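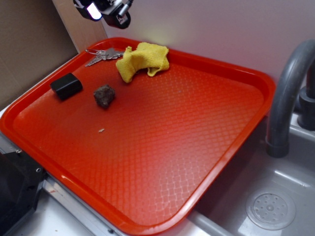 Orange tray by the sink, with keys, yellow cloth and two small items.

Ronley Countertop Tray Set: README

Maintained by Salvador Pinheiro
Last edit: 2 July 2020

What is in this set

Ronley is a collection of pictures of small household things lying in a tray on a kitchen counter. It has 2446 pictures, in 204 groups. One group means one arrangement of things in the tray. When something is added, removed or moved by hand to another place, a new group starts.

The subject is the kind of mess that collects near a sink: keys, cloths, small blocks, bits of dry material, crumbs. I wanted things that people really leave on the counter, and I did not clean or straighten them before placing. A cloth is dropped as it falls. Keys stay on their ring.

The tray

The tray is large, orange-red plastic, with a raised rim. The floor has a diamond texture of raised lines. The surface is glossy, so you will find pale streaks of light on it, and in the sample picture one part of the floor looks washed out. If you work with color, please take the orange from a part of the tray without reflection. In the sample the tray lies on the white countertop and reaches over toward the gray sink basin. It has no fixed position for the whole set, so do not use its corners to compare one group with another.

Object names

The names in the list file are short and in lower case. I write here how I use them.

keys: one or more keys with their ring. A bunch is one object, also when the keys point in different directions. In the sample there are two metal keys on a silver ring.

cloth: any soft fabric piece, folded or crumpled. The color is written in a separate column. The yellow microfiber one is "cloth, yellow".

block: a solid piece with a simple box shape, when the exact use is not clear from the picture. The black one in the sample looks like a small eraser, but it could also be a compact box, and for this reason it stays "block".

lump: an irregular piece with rough surface. The brownish one in the sample looks like a small rock or some dried material. Annotators disagreed about such pieces in the first version, and "lump" was the word everybody could accept.

speck: crumbs and debris too small to name. Specks are marked only when they lie alone on the tray floor. A speck under or against another object is not marked.

Files

pictures/ contains the pictures, one folder per group
objects.csv contains one line for each object in each picture
groups.csv contains the start and end picture of each group
notes.txt contains my remarks, partly in Portuguese (I will translate them when I have time)

The columns of objects.csv are: picture, group, name, color, covered. The column "covered" is yes or no. Write yes if any part of the object is hidden by another object. Shadows do not count as covering.

Versions

The first version was made in January and used the names from the Vernex word list. That list had separate words for eraser, stone and food rest, and we changed words too often. Version 2 has the names above. If you still have files with the old words, please do not mix them with the new ones.

Known problems

In 9 groups the color of the cloth is missing. You can see it in the pictures but it was never typed in.

Keys on the glossy floor are sometimes outlined too large, with the bright reflection included. I corrected the worst cases by hand.

The names Skudon and Mihăilă in notes.txt are the two kitchens where the work was done. They are not object names, and a script that reads all capital words will take them wrong.

Four groups have the same number of objects in the list as the group before, although one speck was removed. Please trust the picture and not the list.

Use

You may use the set for study and for teaching. If you correct labels, send me only the changed lines of objects.csv with the group number, not the full file. Corrections go in with the next version.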